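Storage tubs with a divider - worth it or not?
Workshop and Garage board

tinlid_42
Sorting out the bench finally. Been using old fruit crates for offcuts and blocks and they're shedding splinters everywhere. Looking at the grey divided tubs, Stositz do one, Wanex do one a bit cheaper. Anyone got either? Mainly for short bars and odd blocks, nothing over 500 mm.

mossgate
Had the Wanex for 2 years. Fine. Floor scuffs if you drag anything metal across it but who cares, its a tub.

plumb_bobbin
I care. Scuffs hold dust and then you're wiping grey muck off everything. Get one with a liner.

mossgate
Liner slides about. Tried it, binned it.

heronside
Depends on the divider imo. Upright ones are better, the sloping sort eats into your space and small bits roll down to the bottom edge and sit there. Cetia sell an upright one, costs more though.

tinlid_42
How much more? Not spending silly money on a box

heronside
Nearly double when I looked in November. Might have come down.

plumb_bobbin
Sloping is easier to get your hand down though. Upright you skin your knuckles. Each to their own

quarterturn
Meireles used to do a deep one, 800 mm long, no divider, you cut your own from board. Best thing I ever bought for the bench. Can't find them now.

tinlid_42
Not cutting my own, no time. Can anyone stick up a photo of a sloping one that's been used a lot? Shop pics are all brand new and useless.

oddsock_joiner
Mine any good? Divider's scratched near the top and worn darker in a big patch under that. Bars and green blocks all go in the front half, back bit's the narrow one.

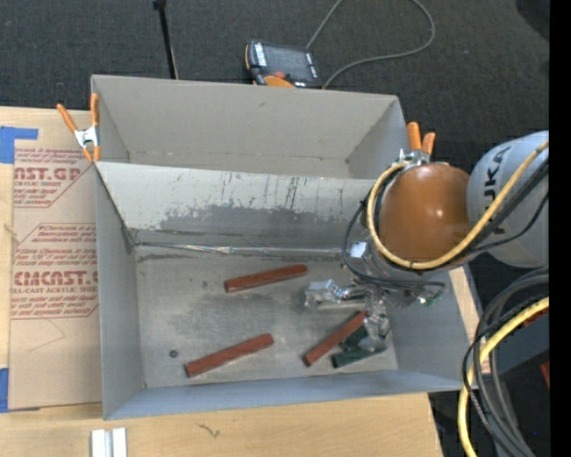 Re: Storage tubs with a divider

tinlid_42
Ta, that's really useful. More wear than I expected tbh but the front section looks a decent size.

heronside
See that's exactly what I mean about the slope. Wasted room.

oddsock_joiner
Disagree, never run out of space in it. I'd have another.

mossgate
Just get the Wanex

tinlid_42
Going to measure the shelf tonight and then probably order the Wanex - will report back if it dosen't fit.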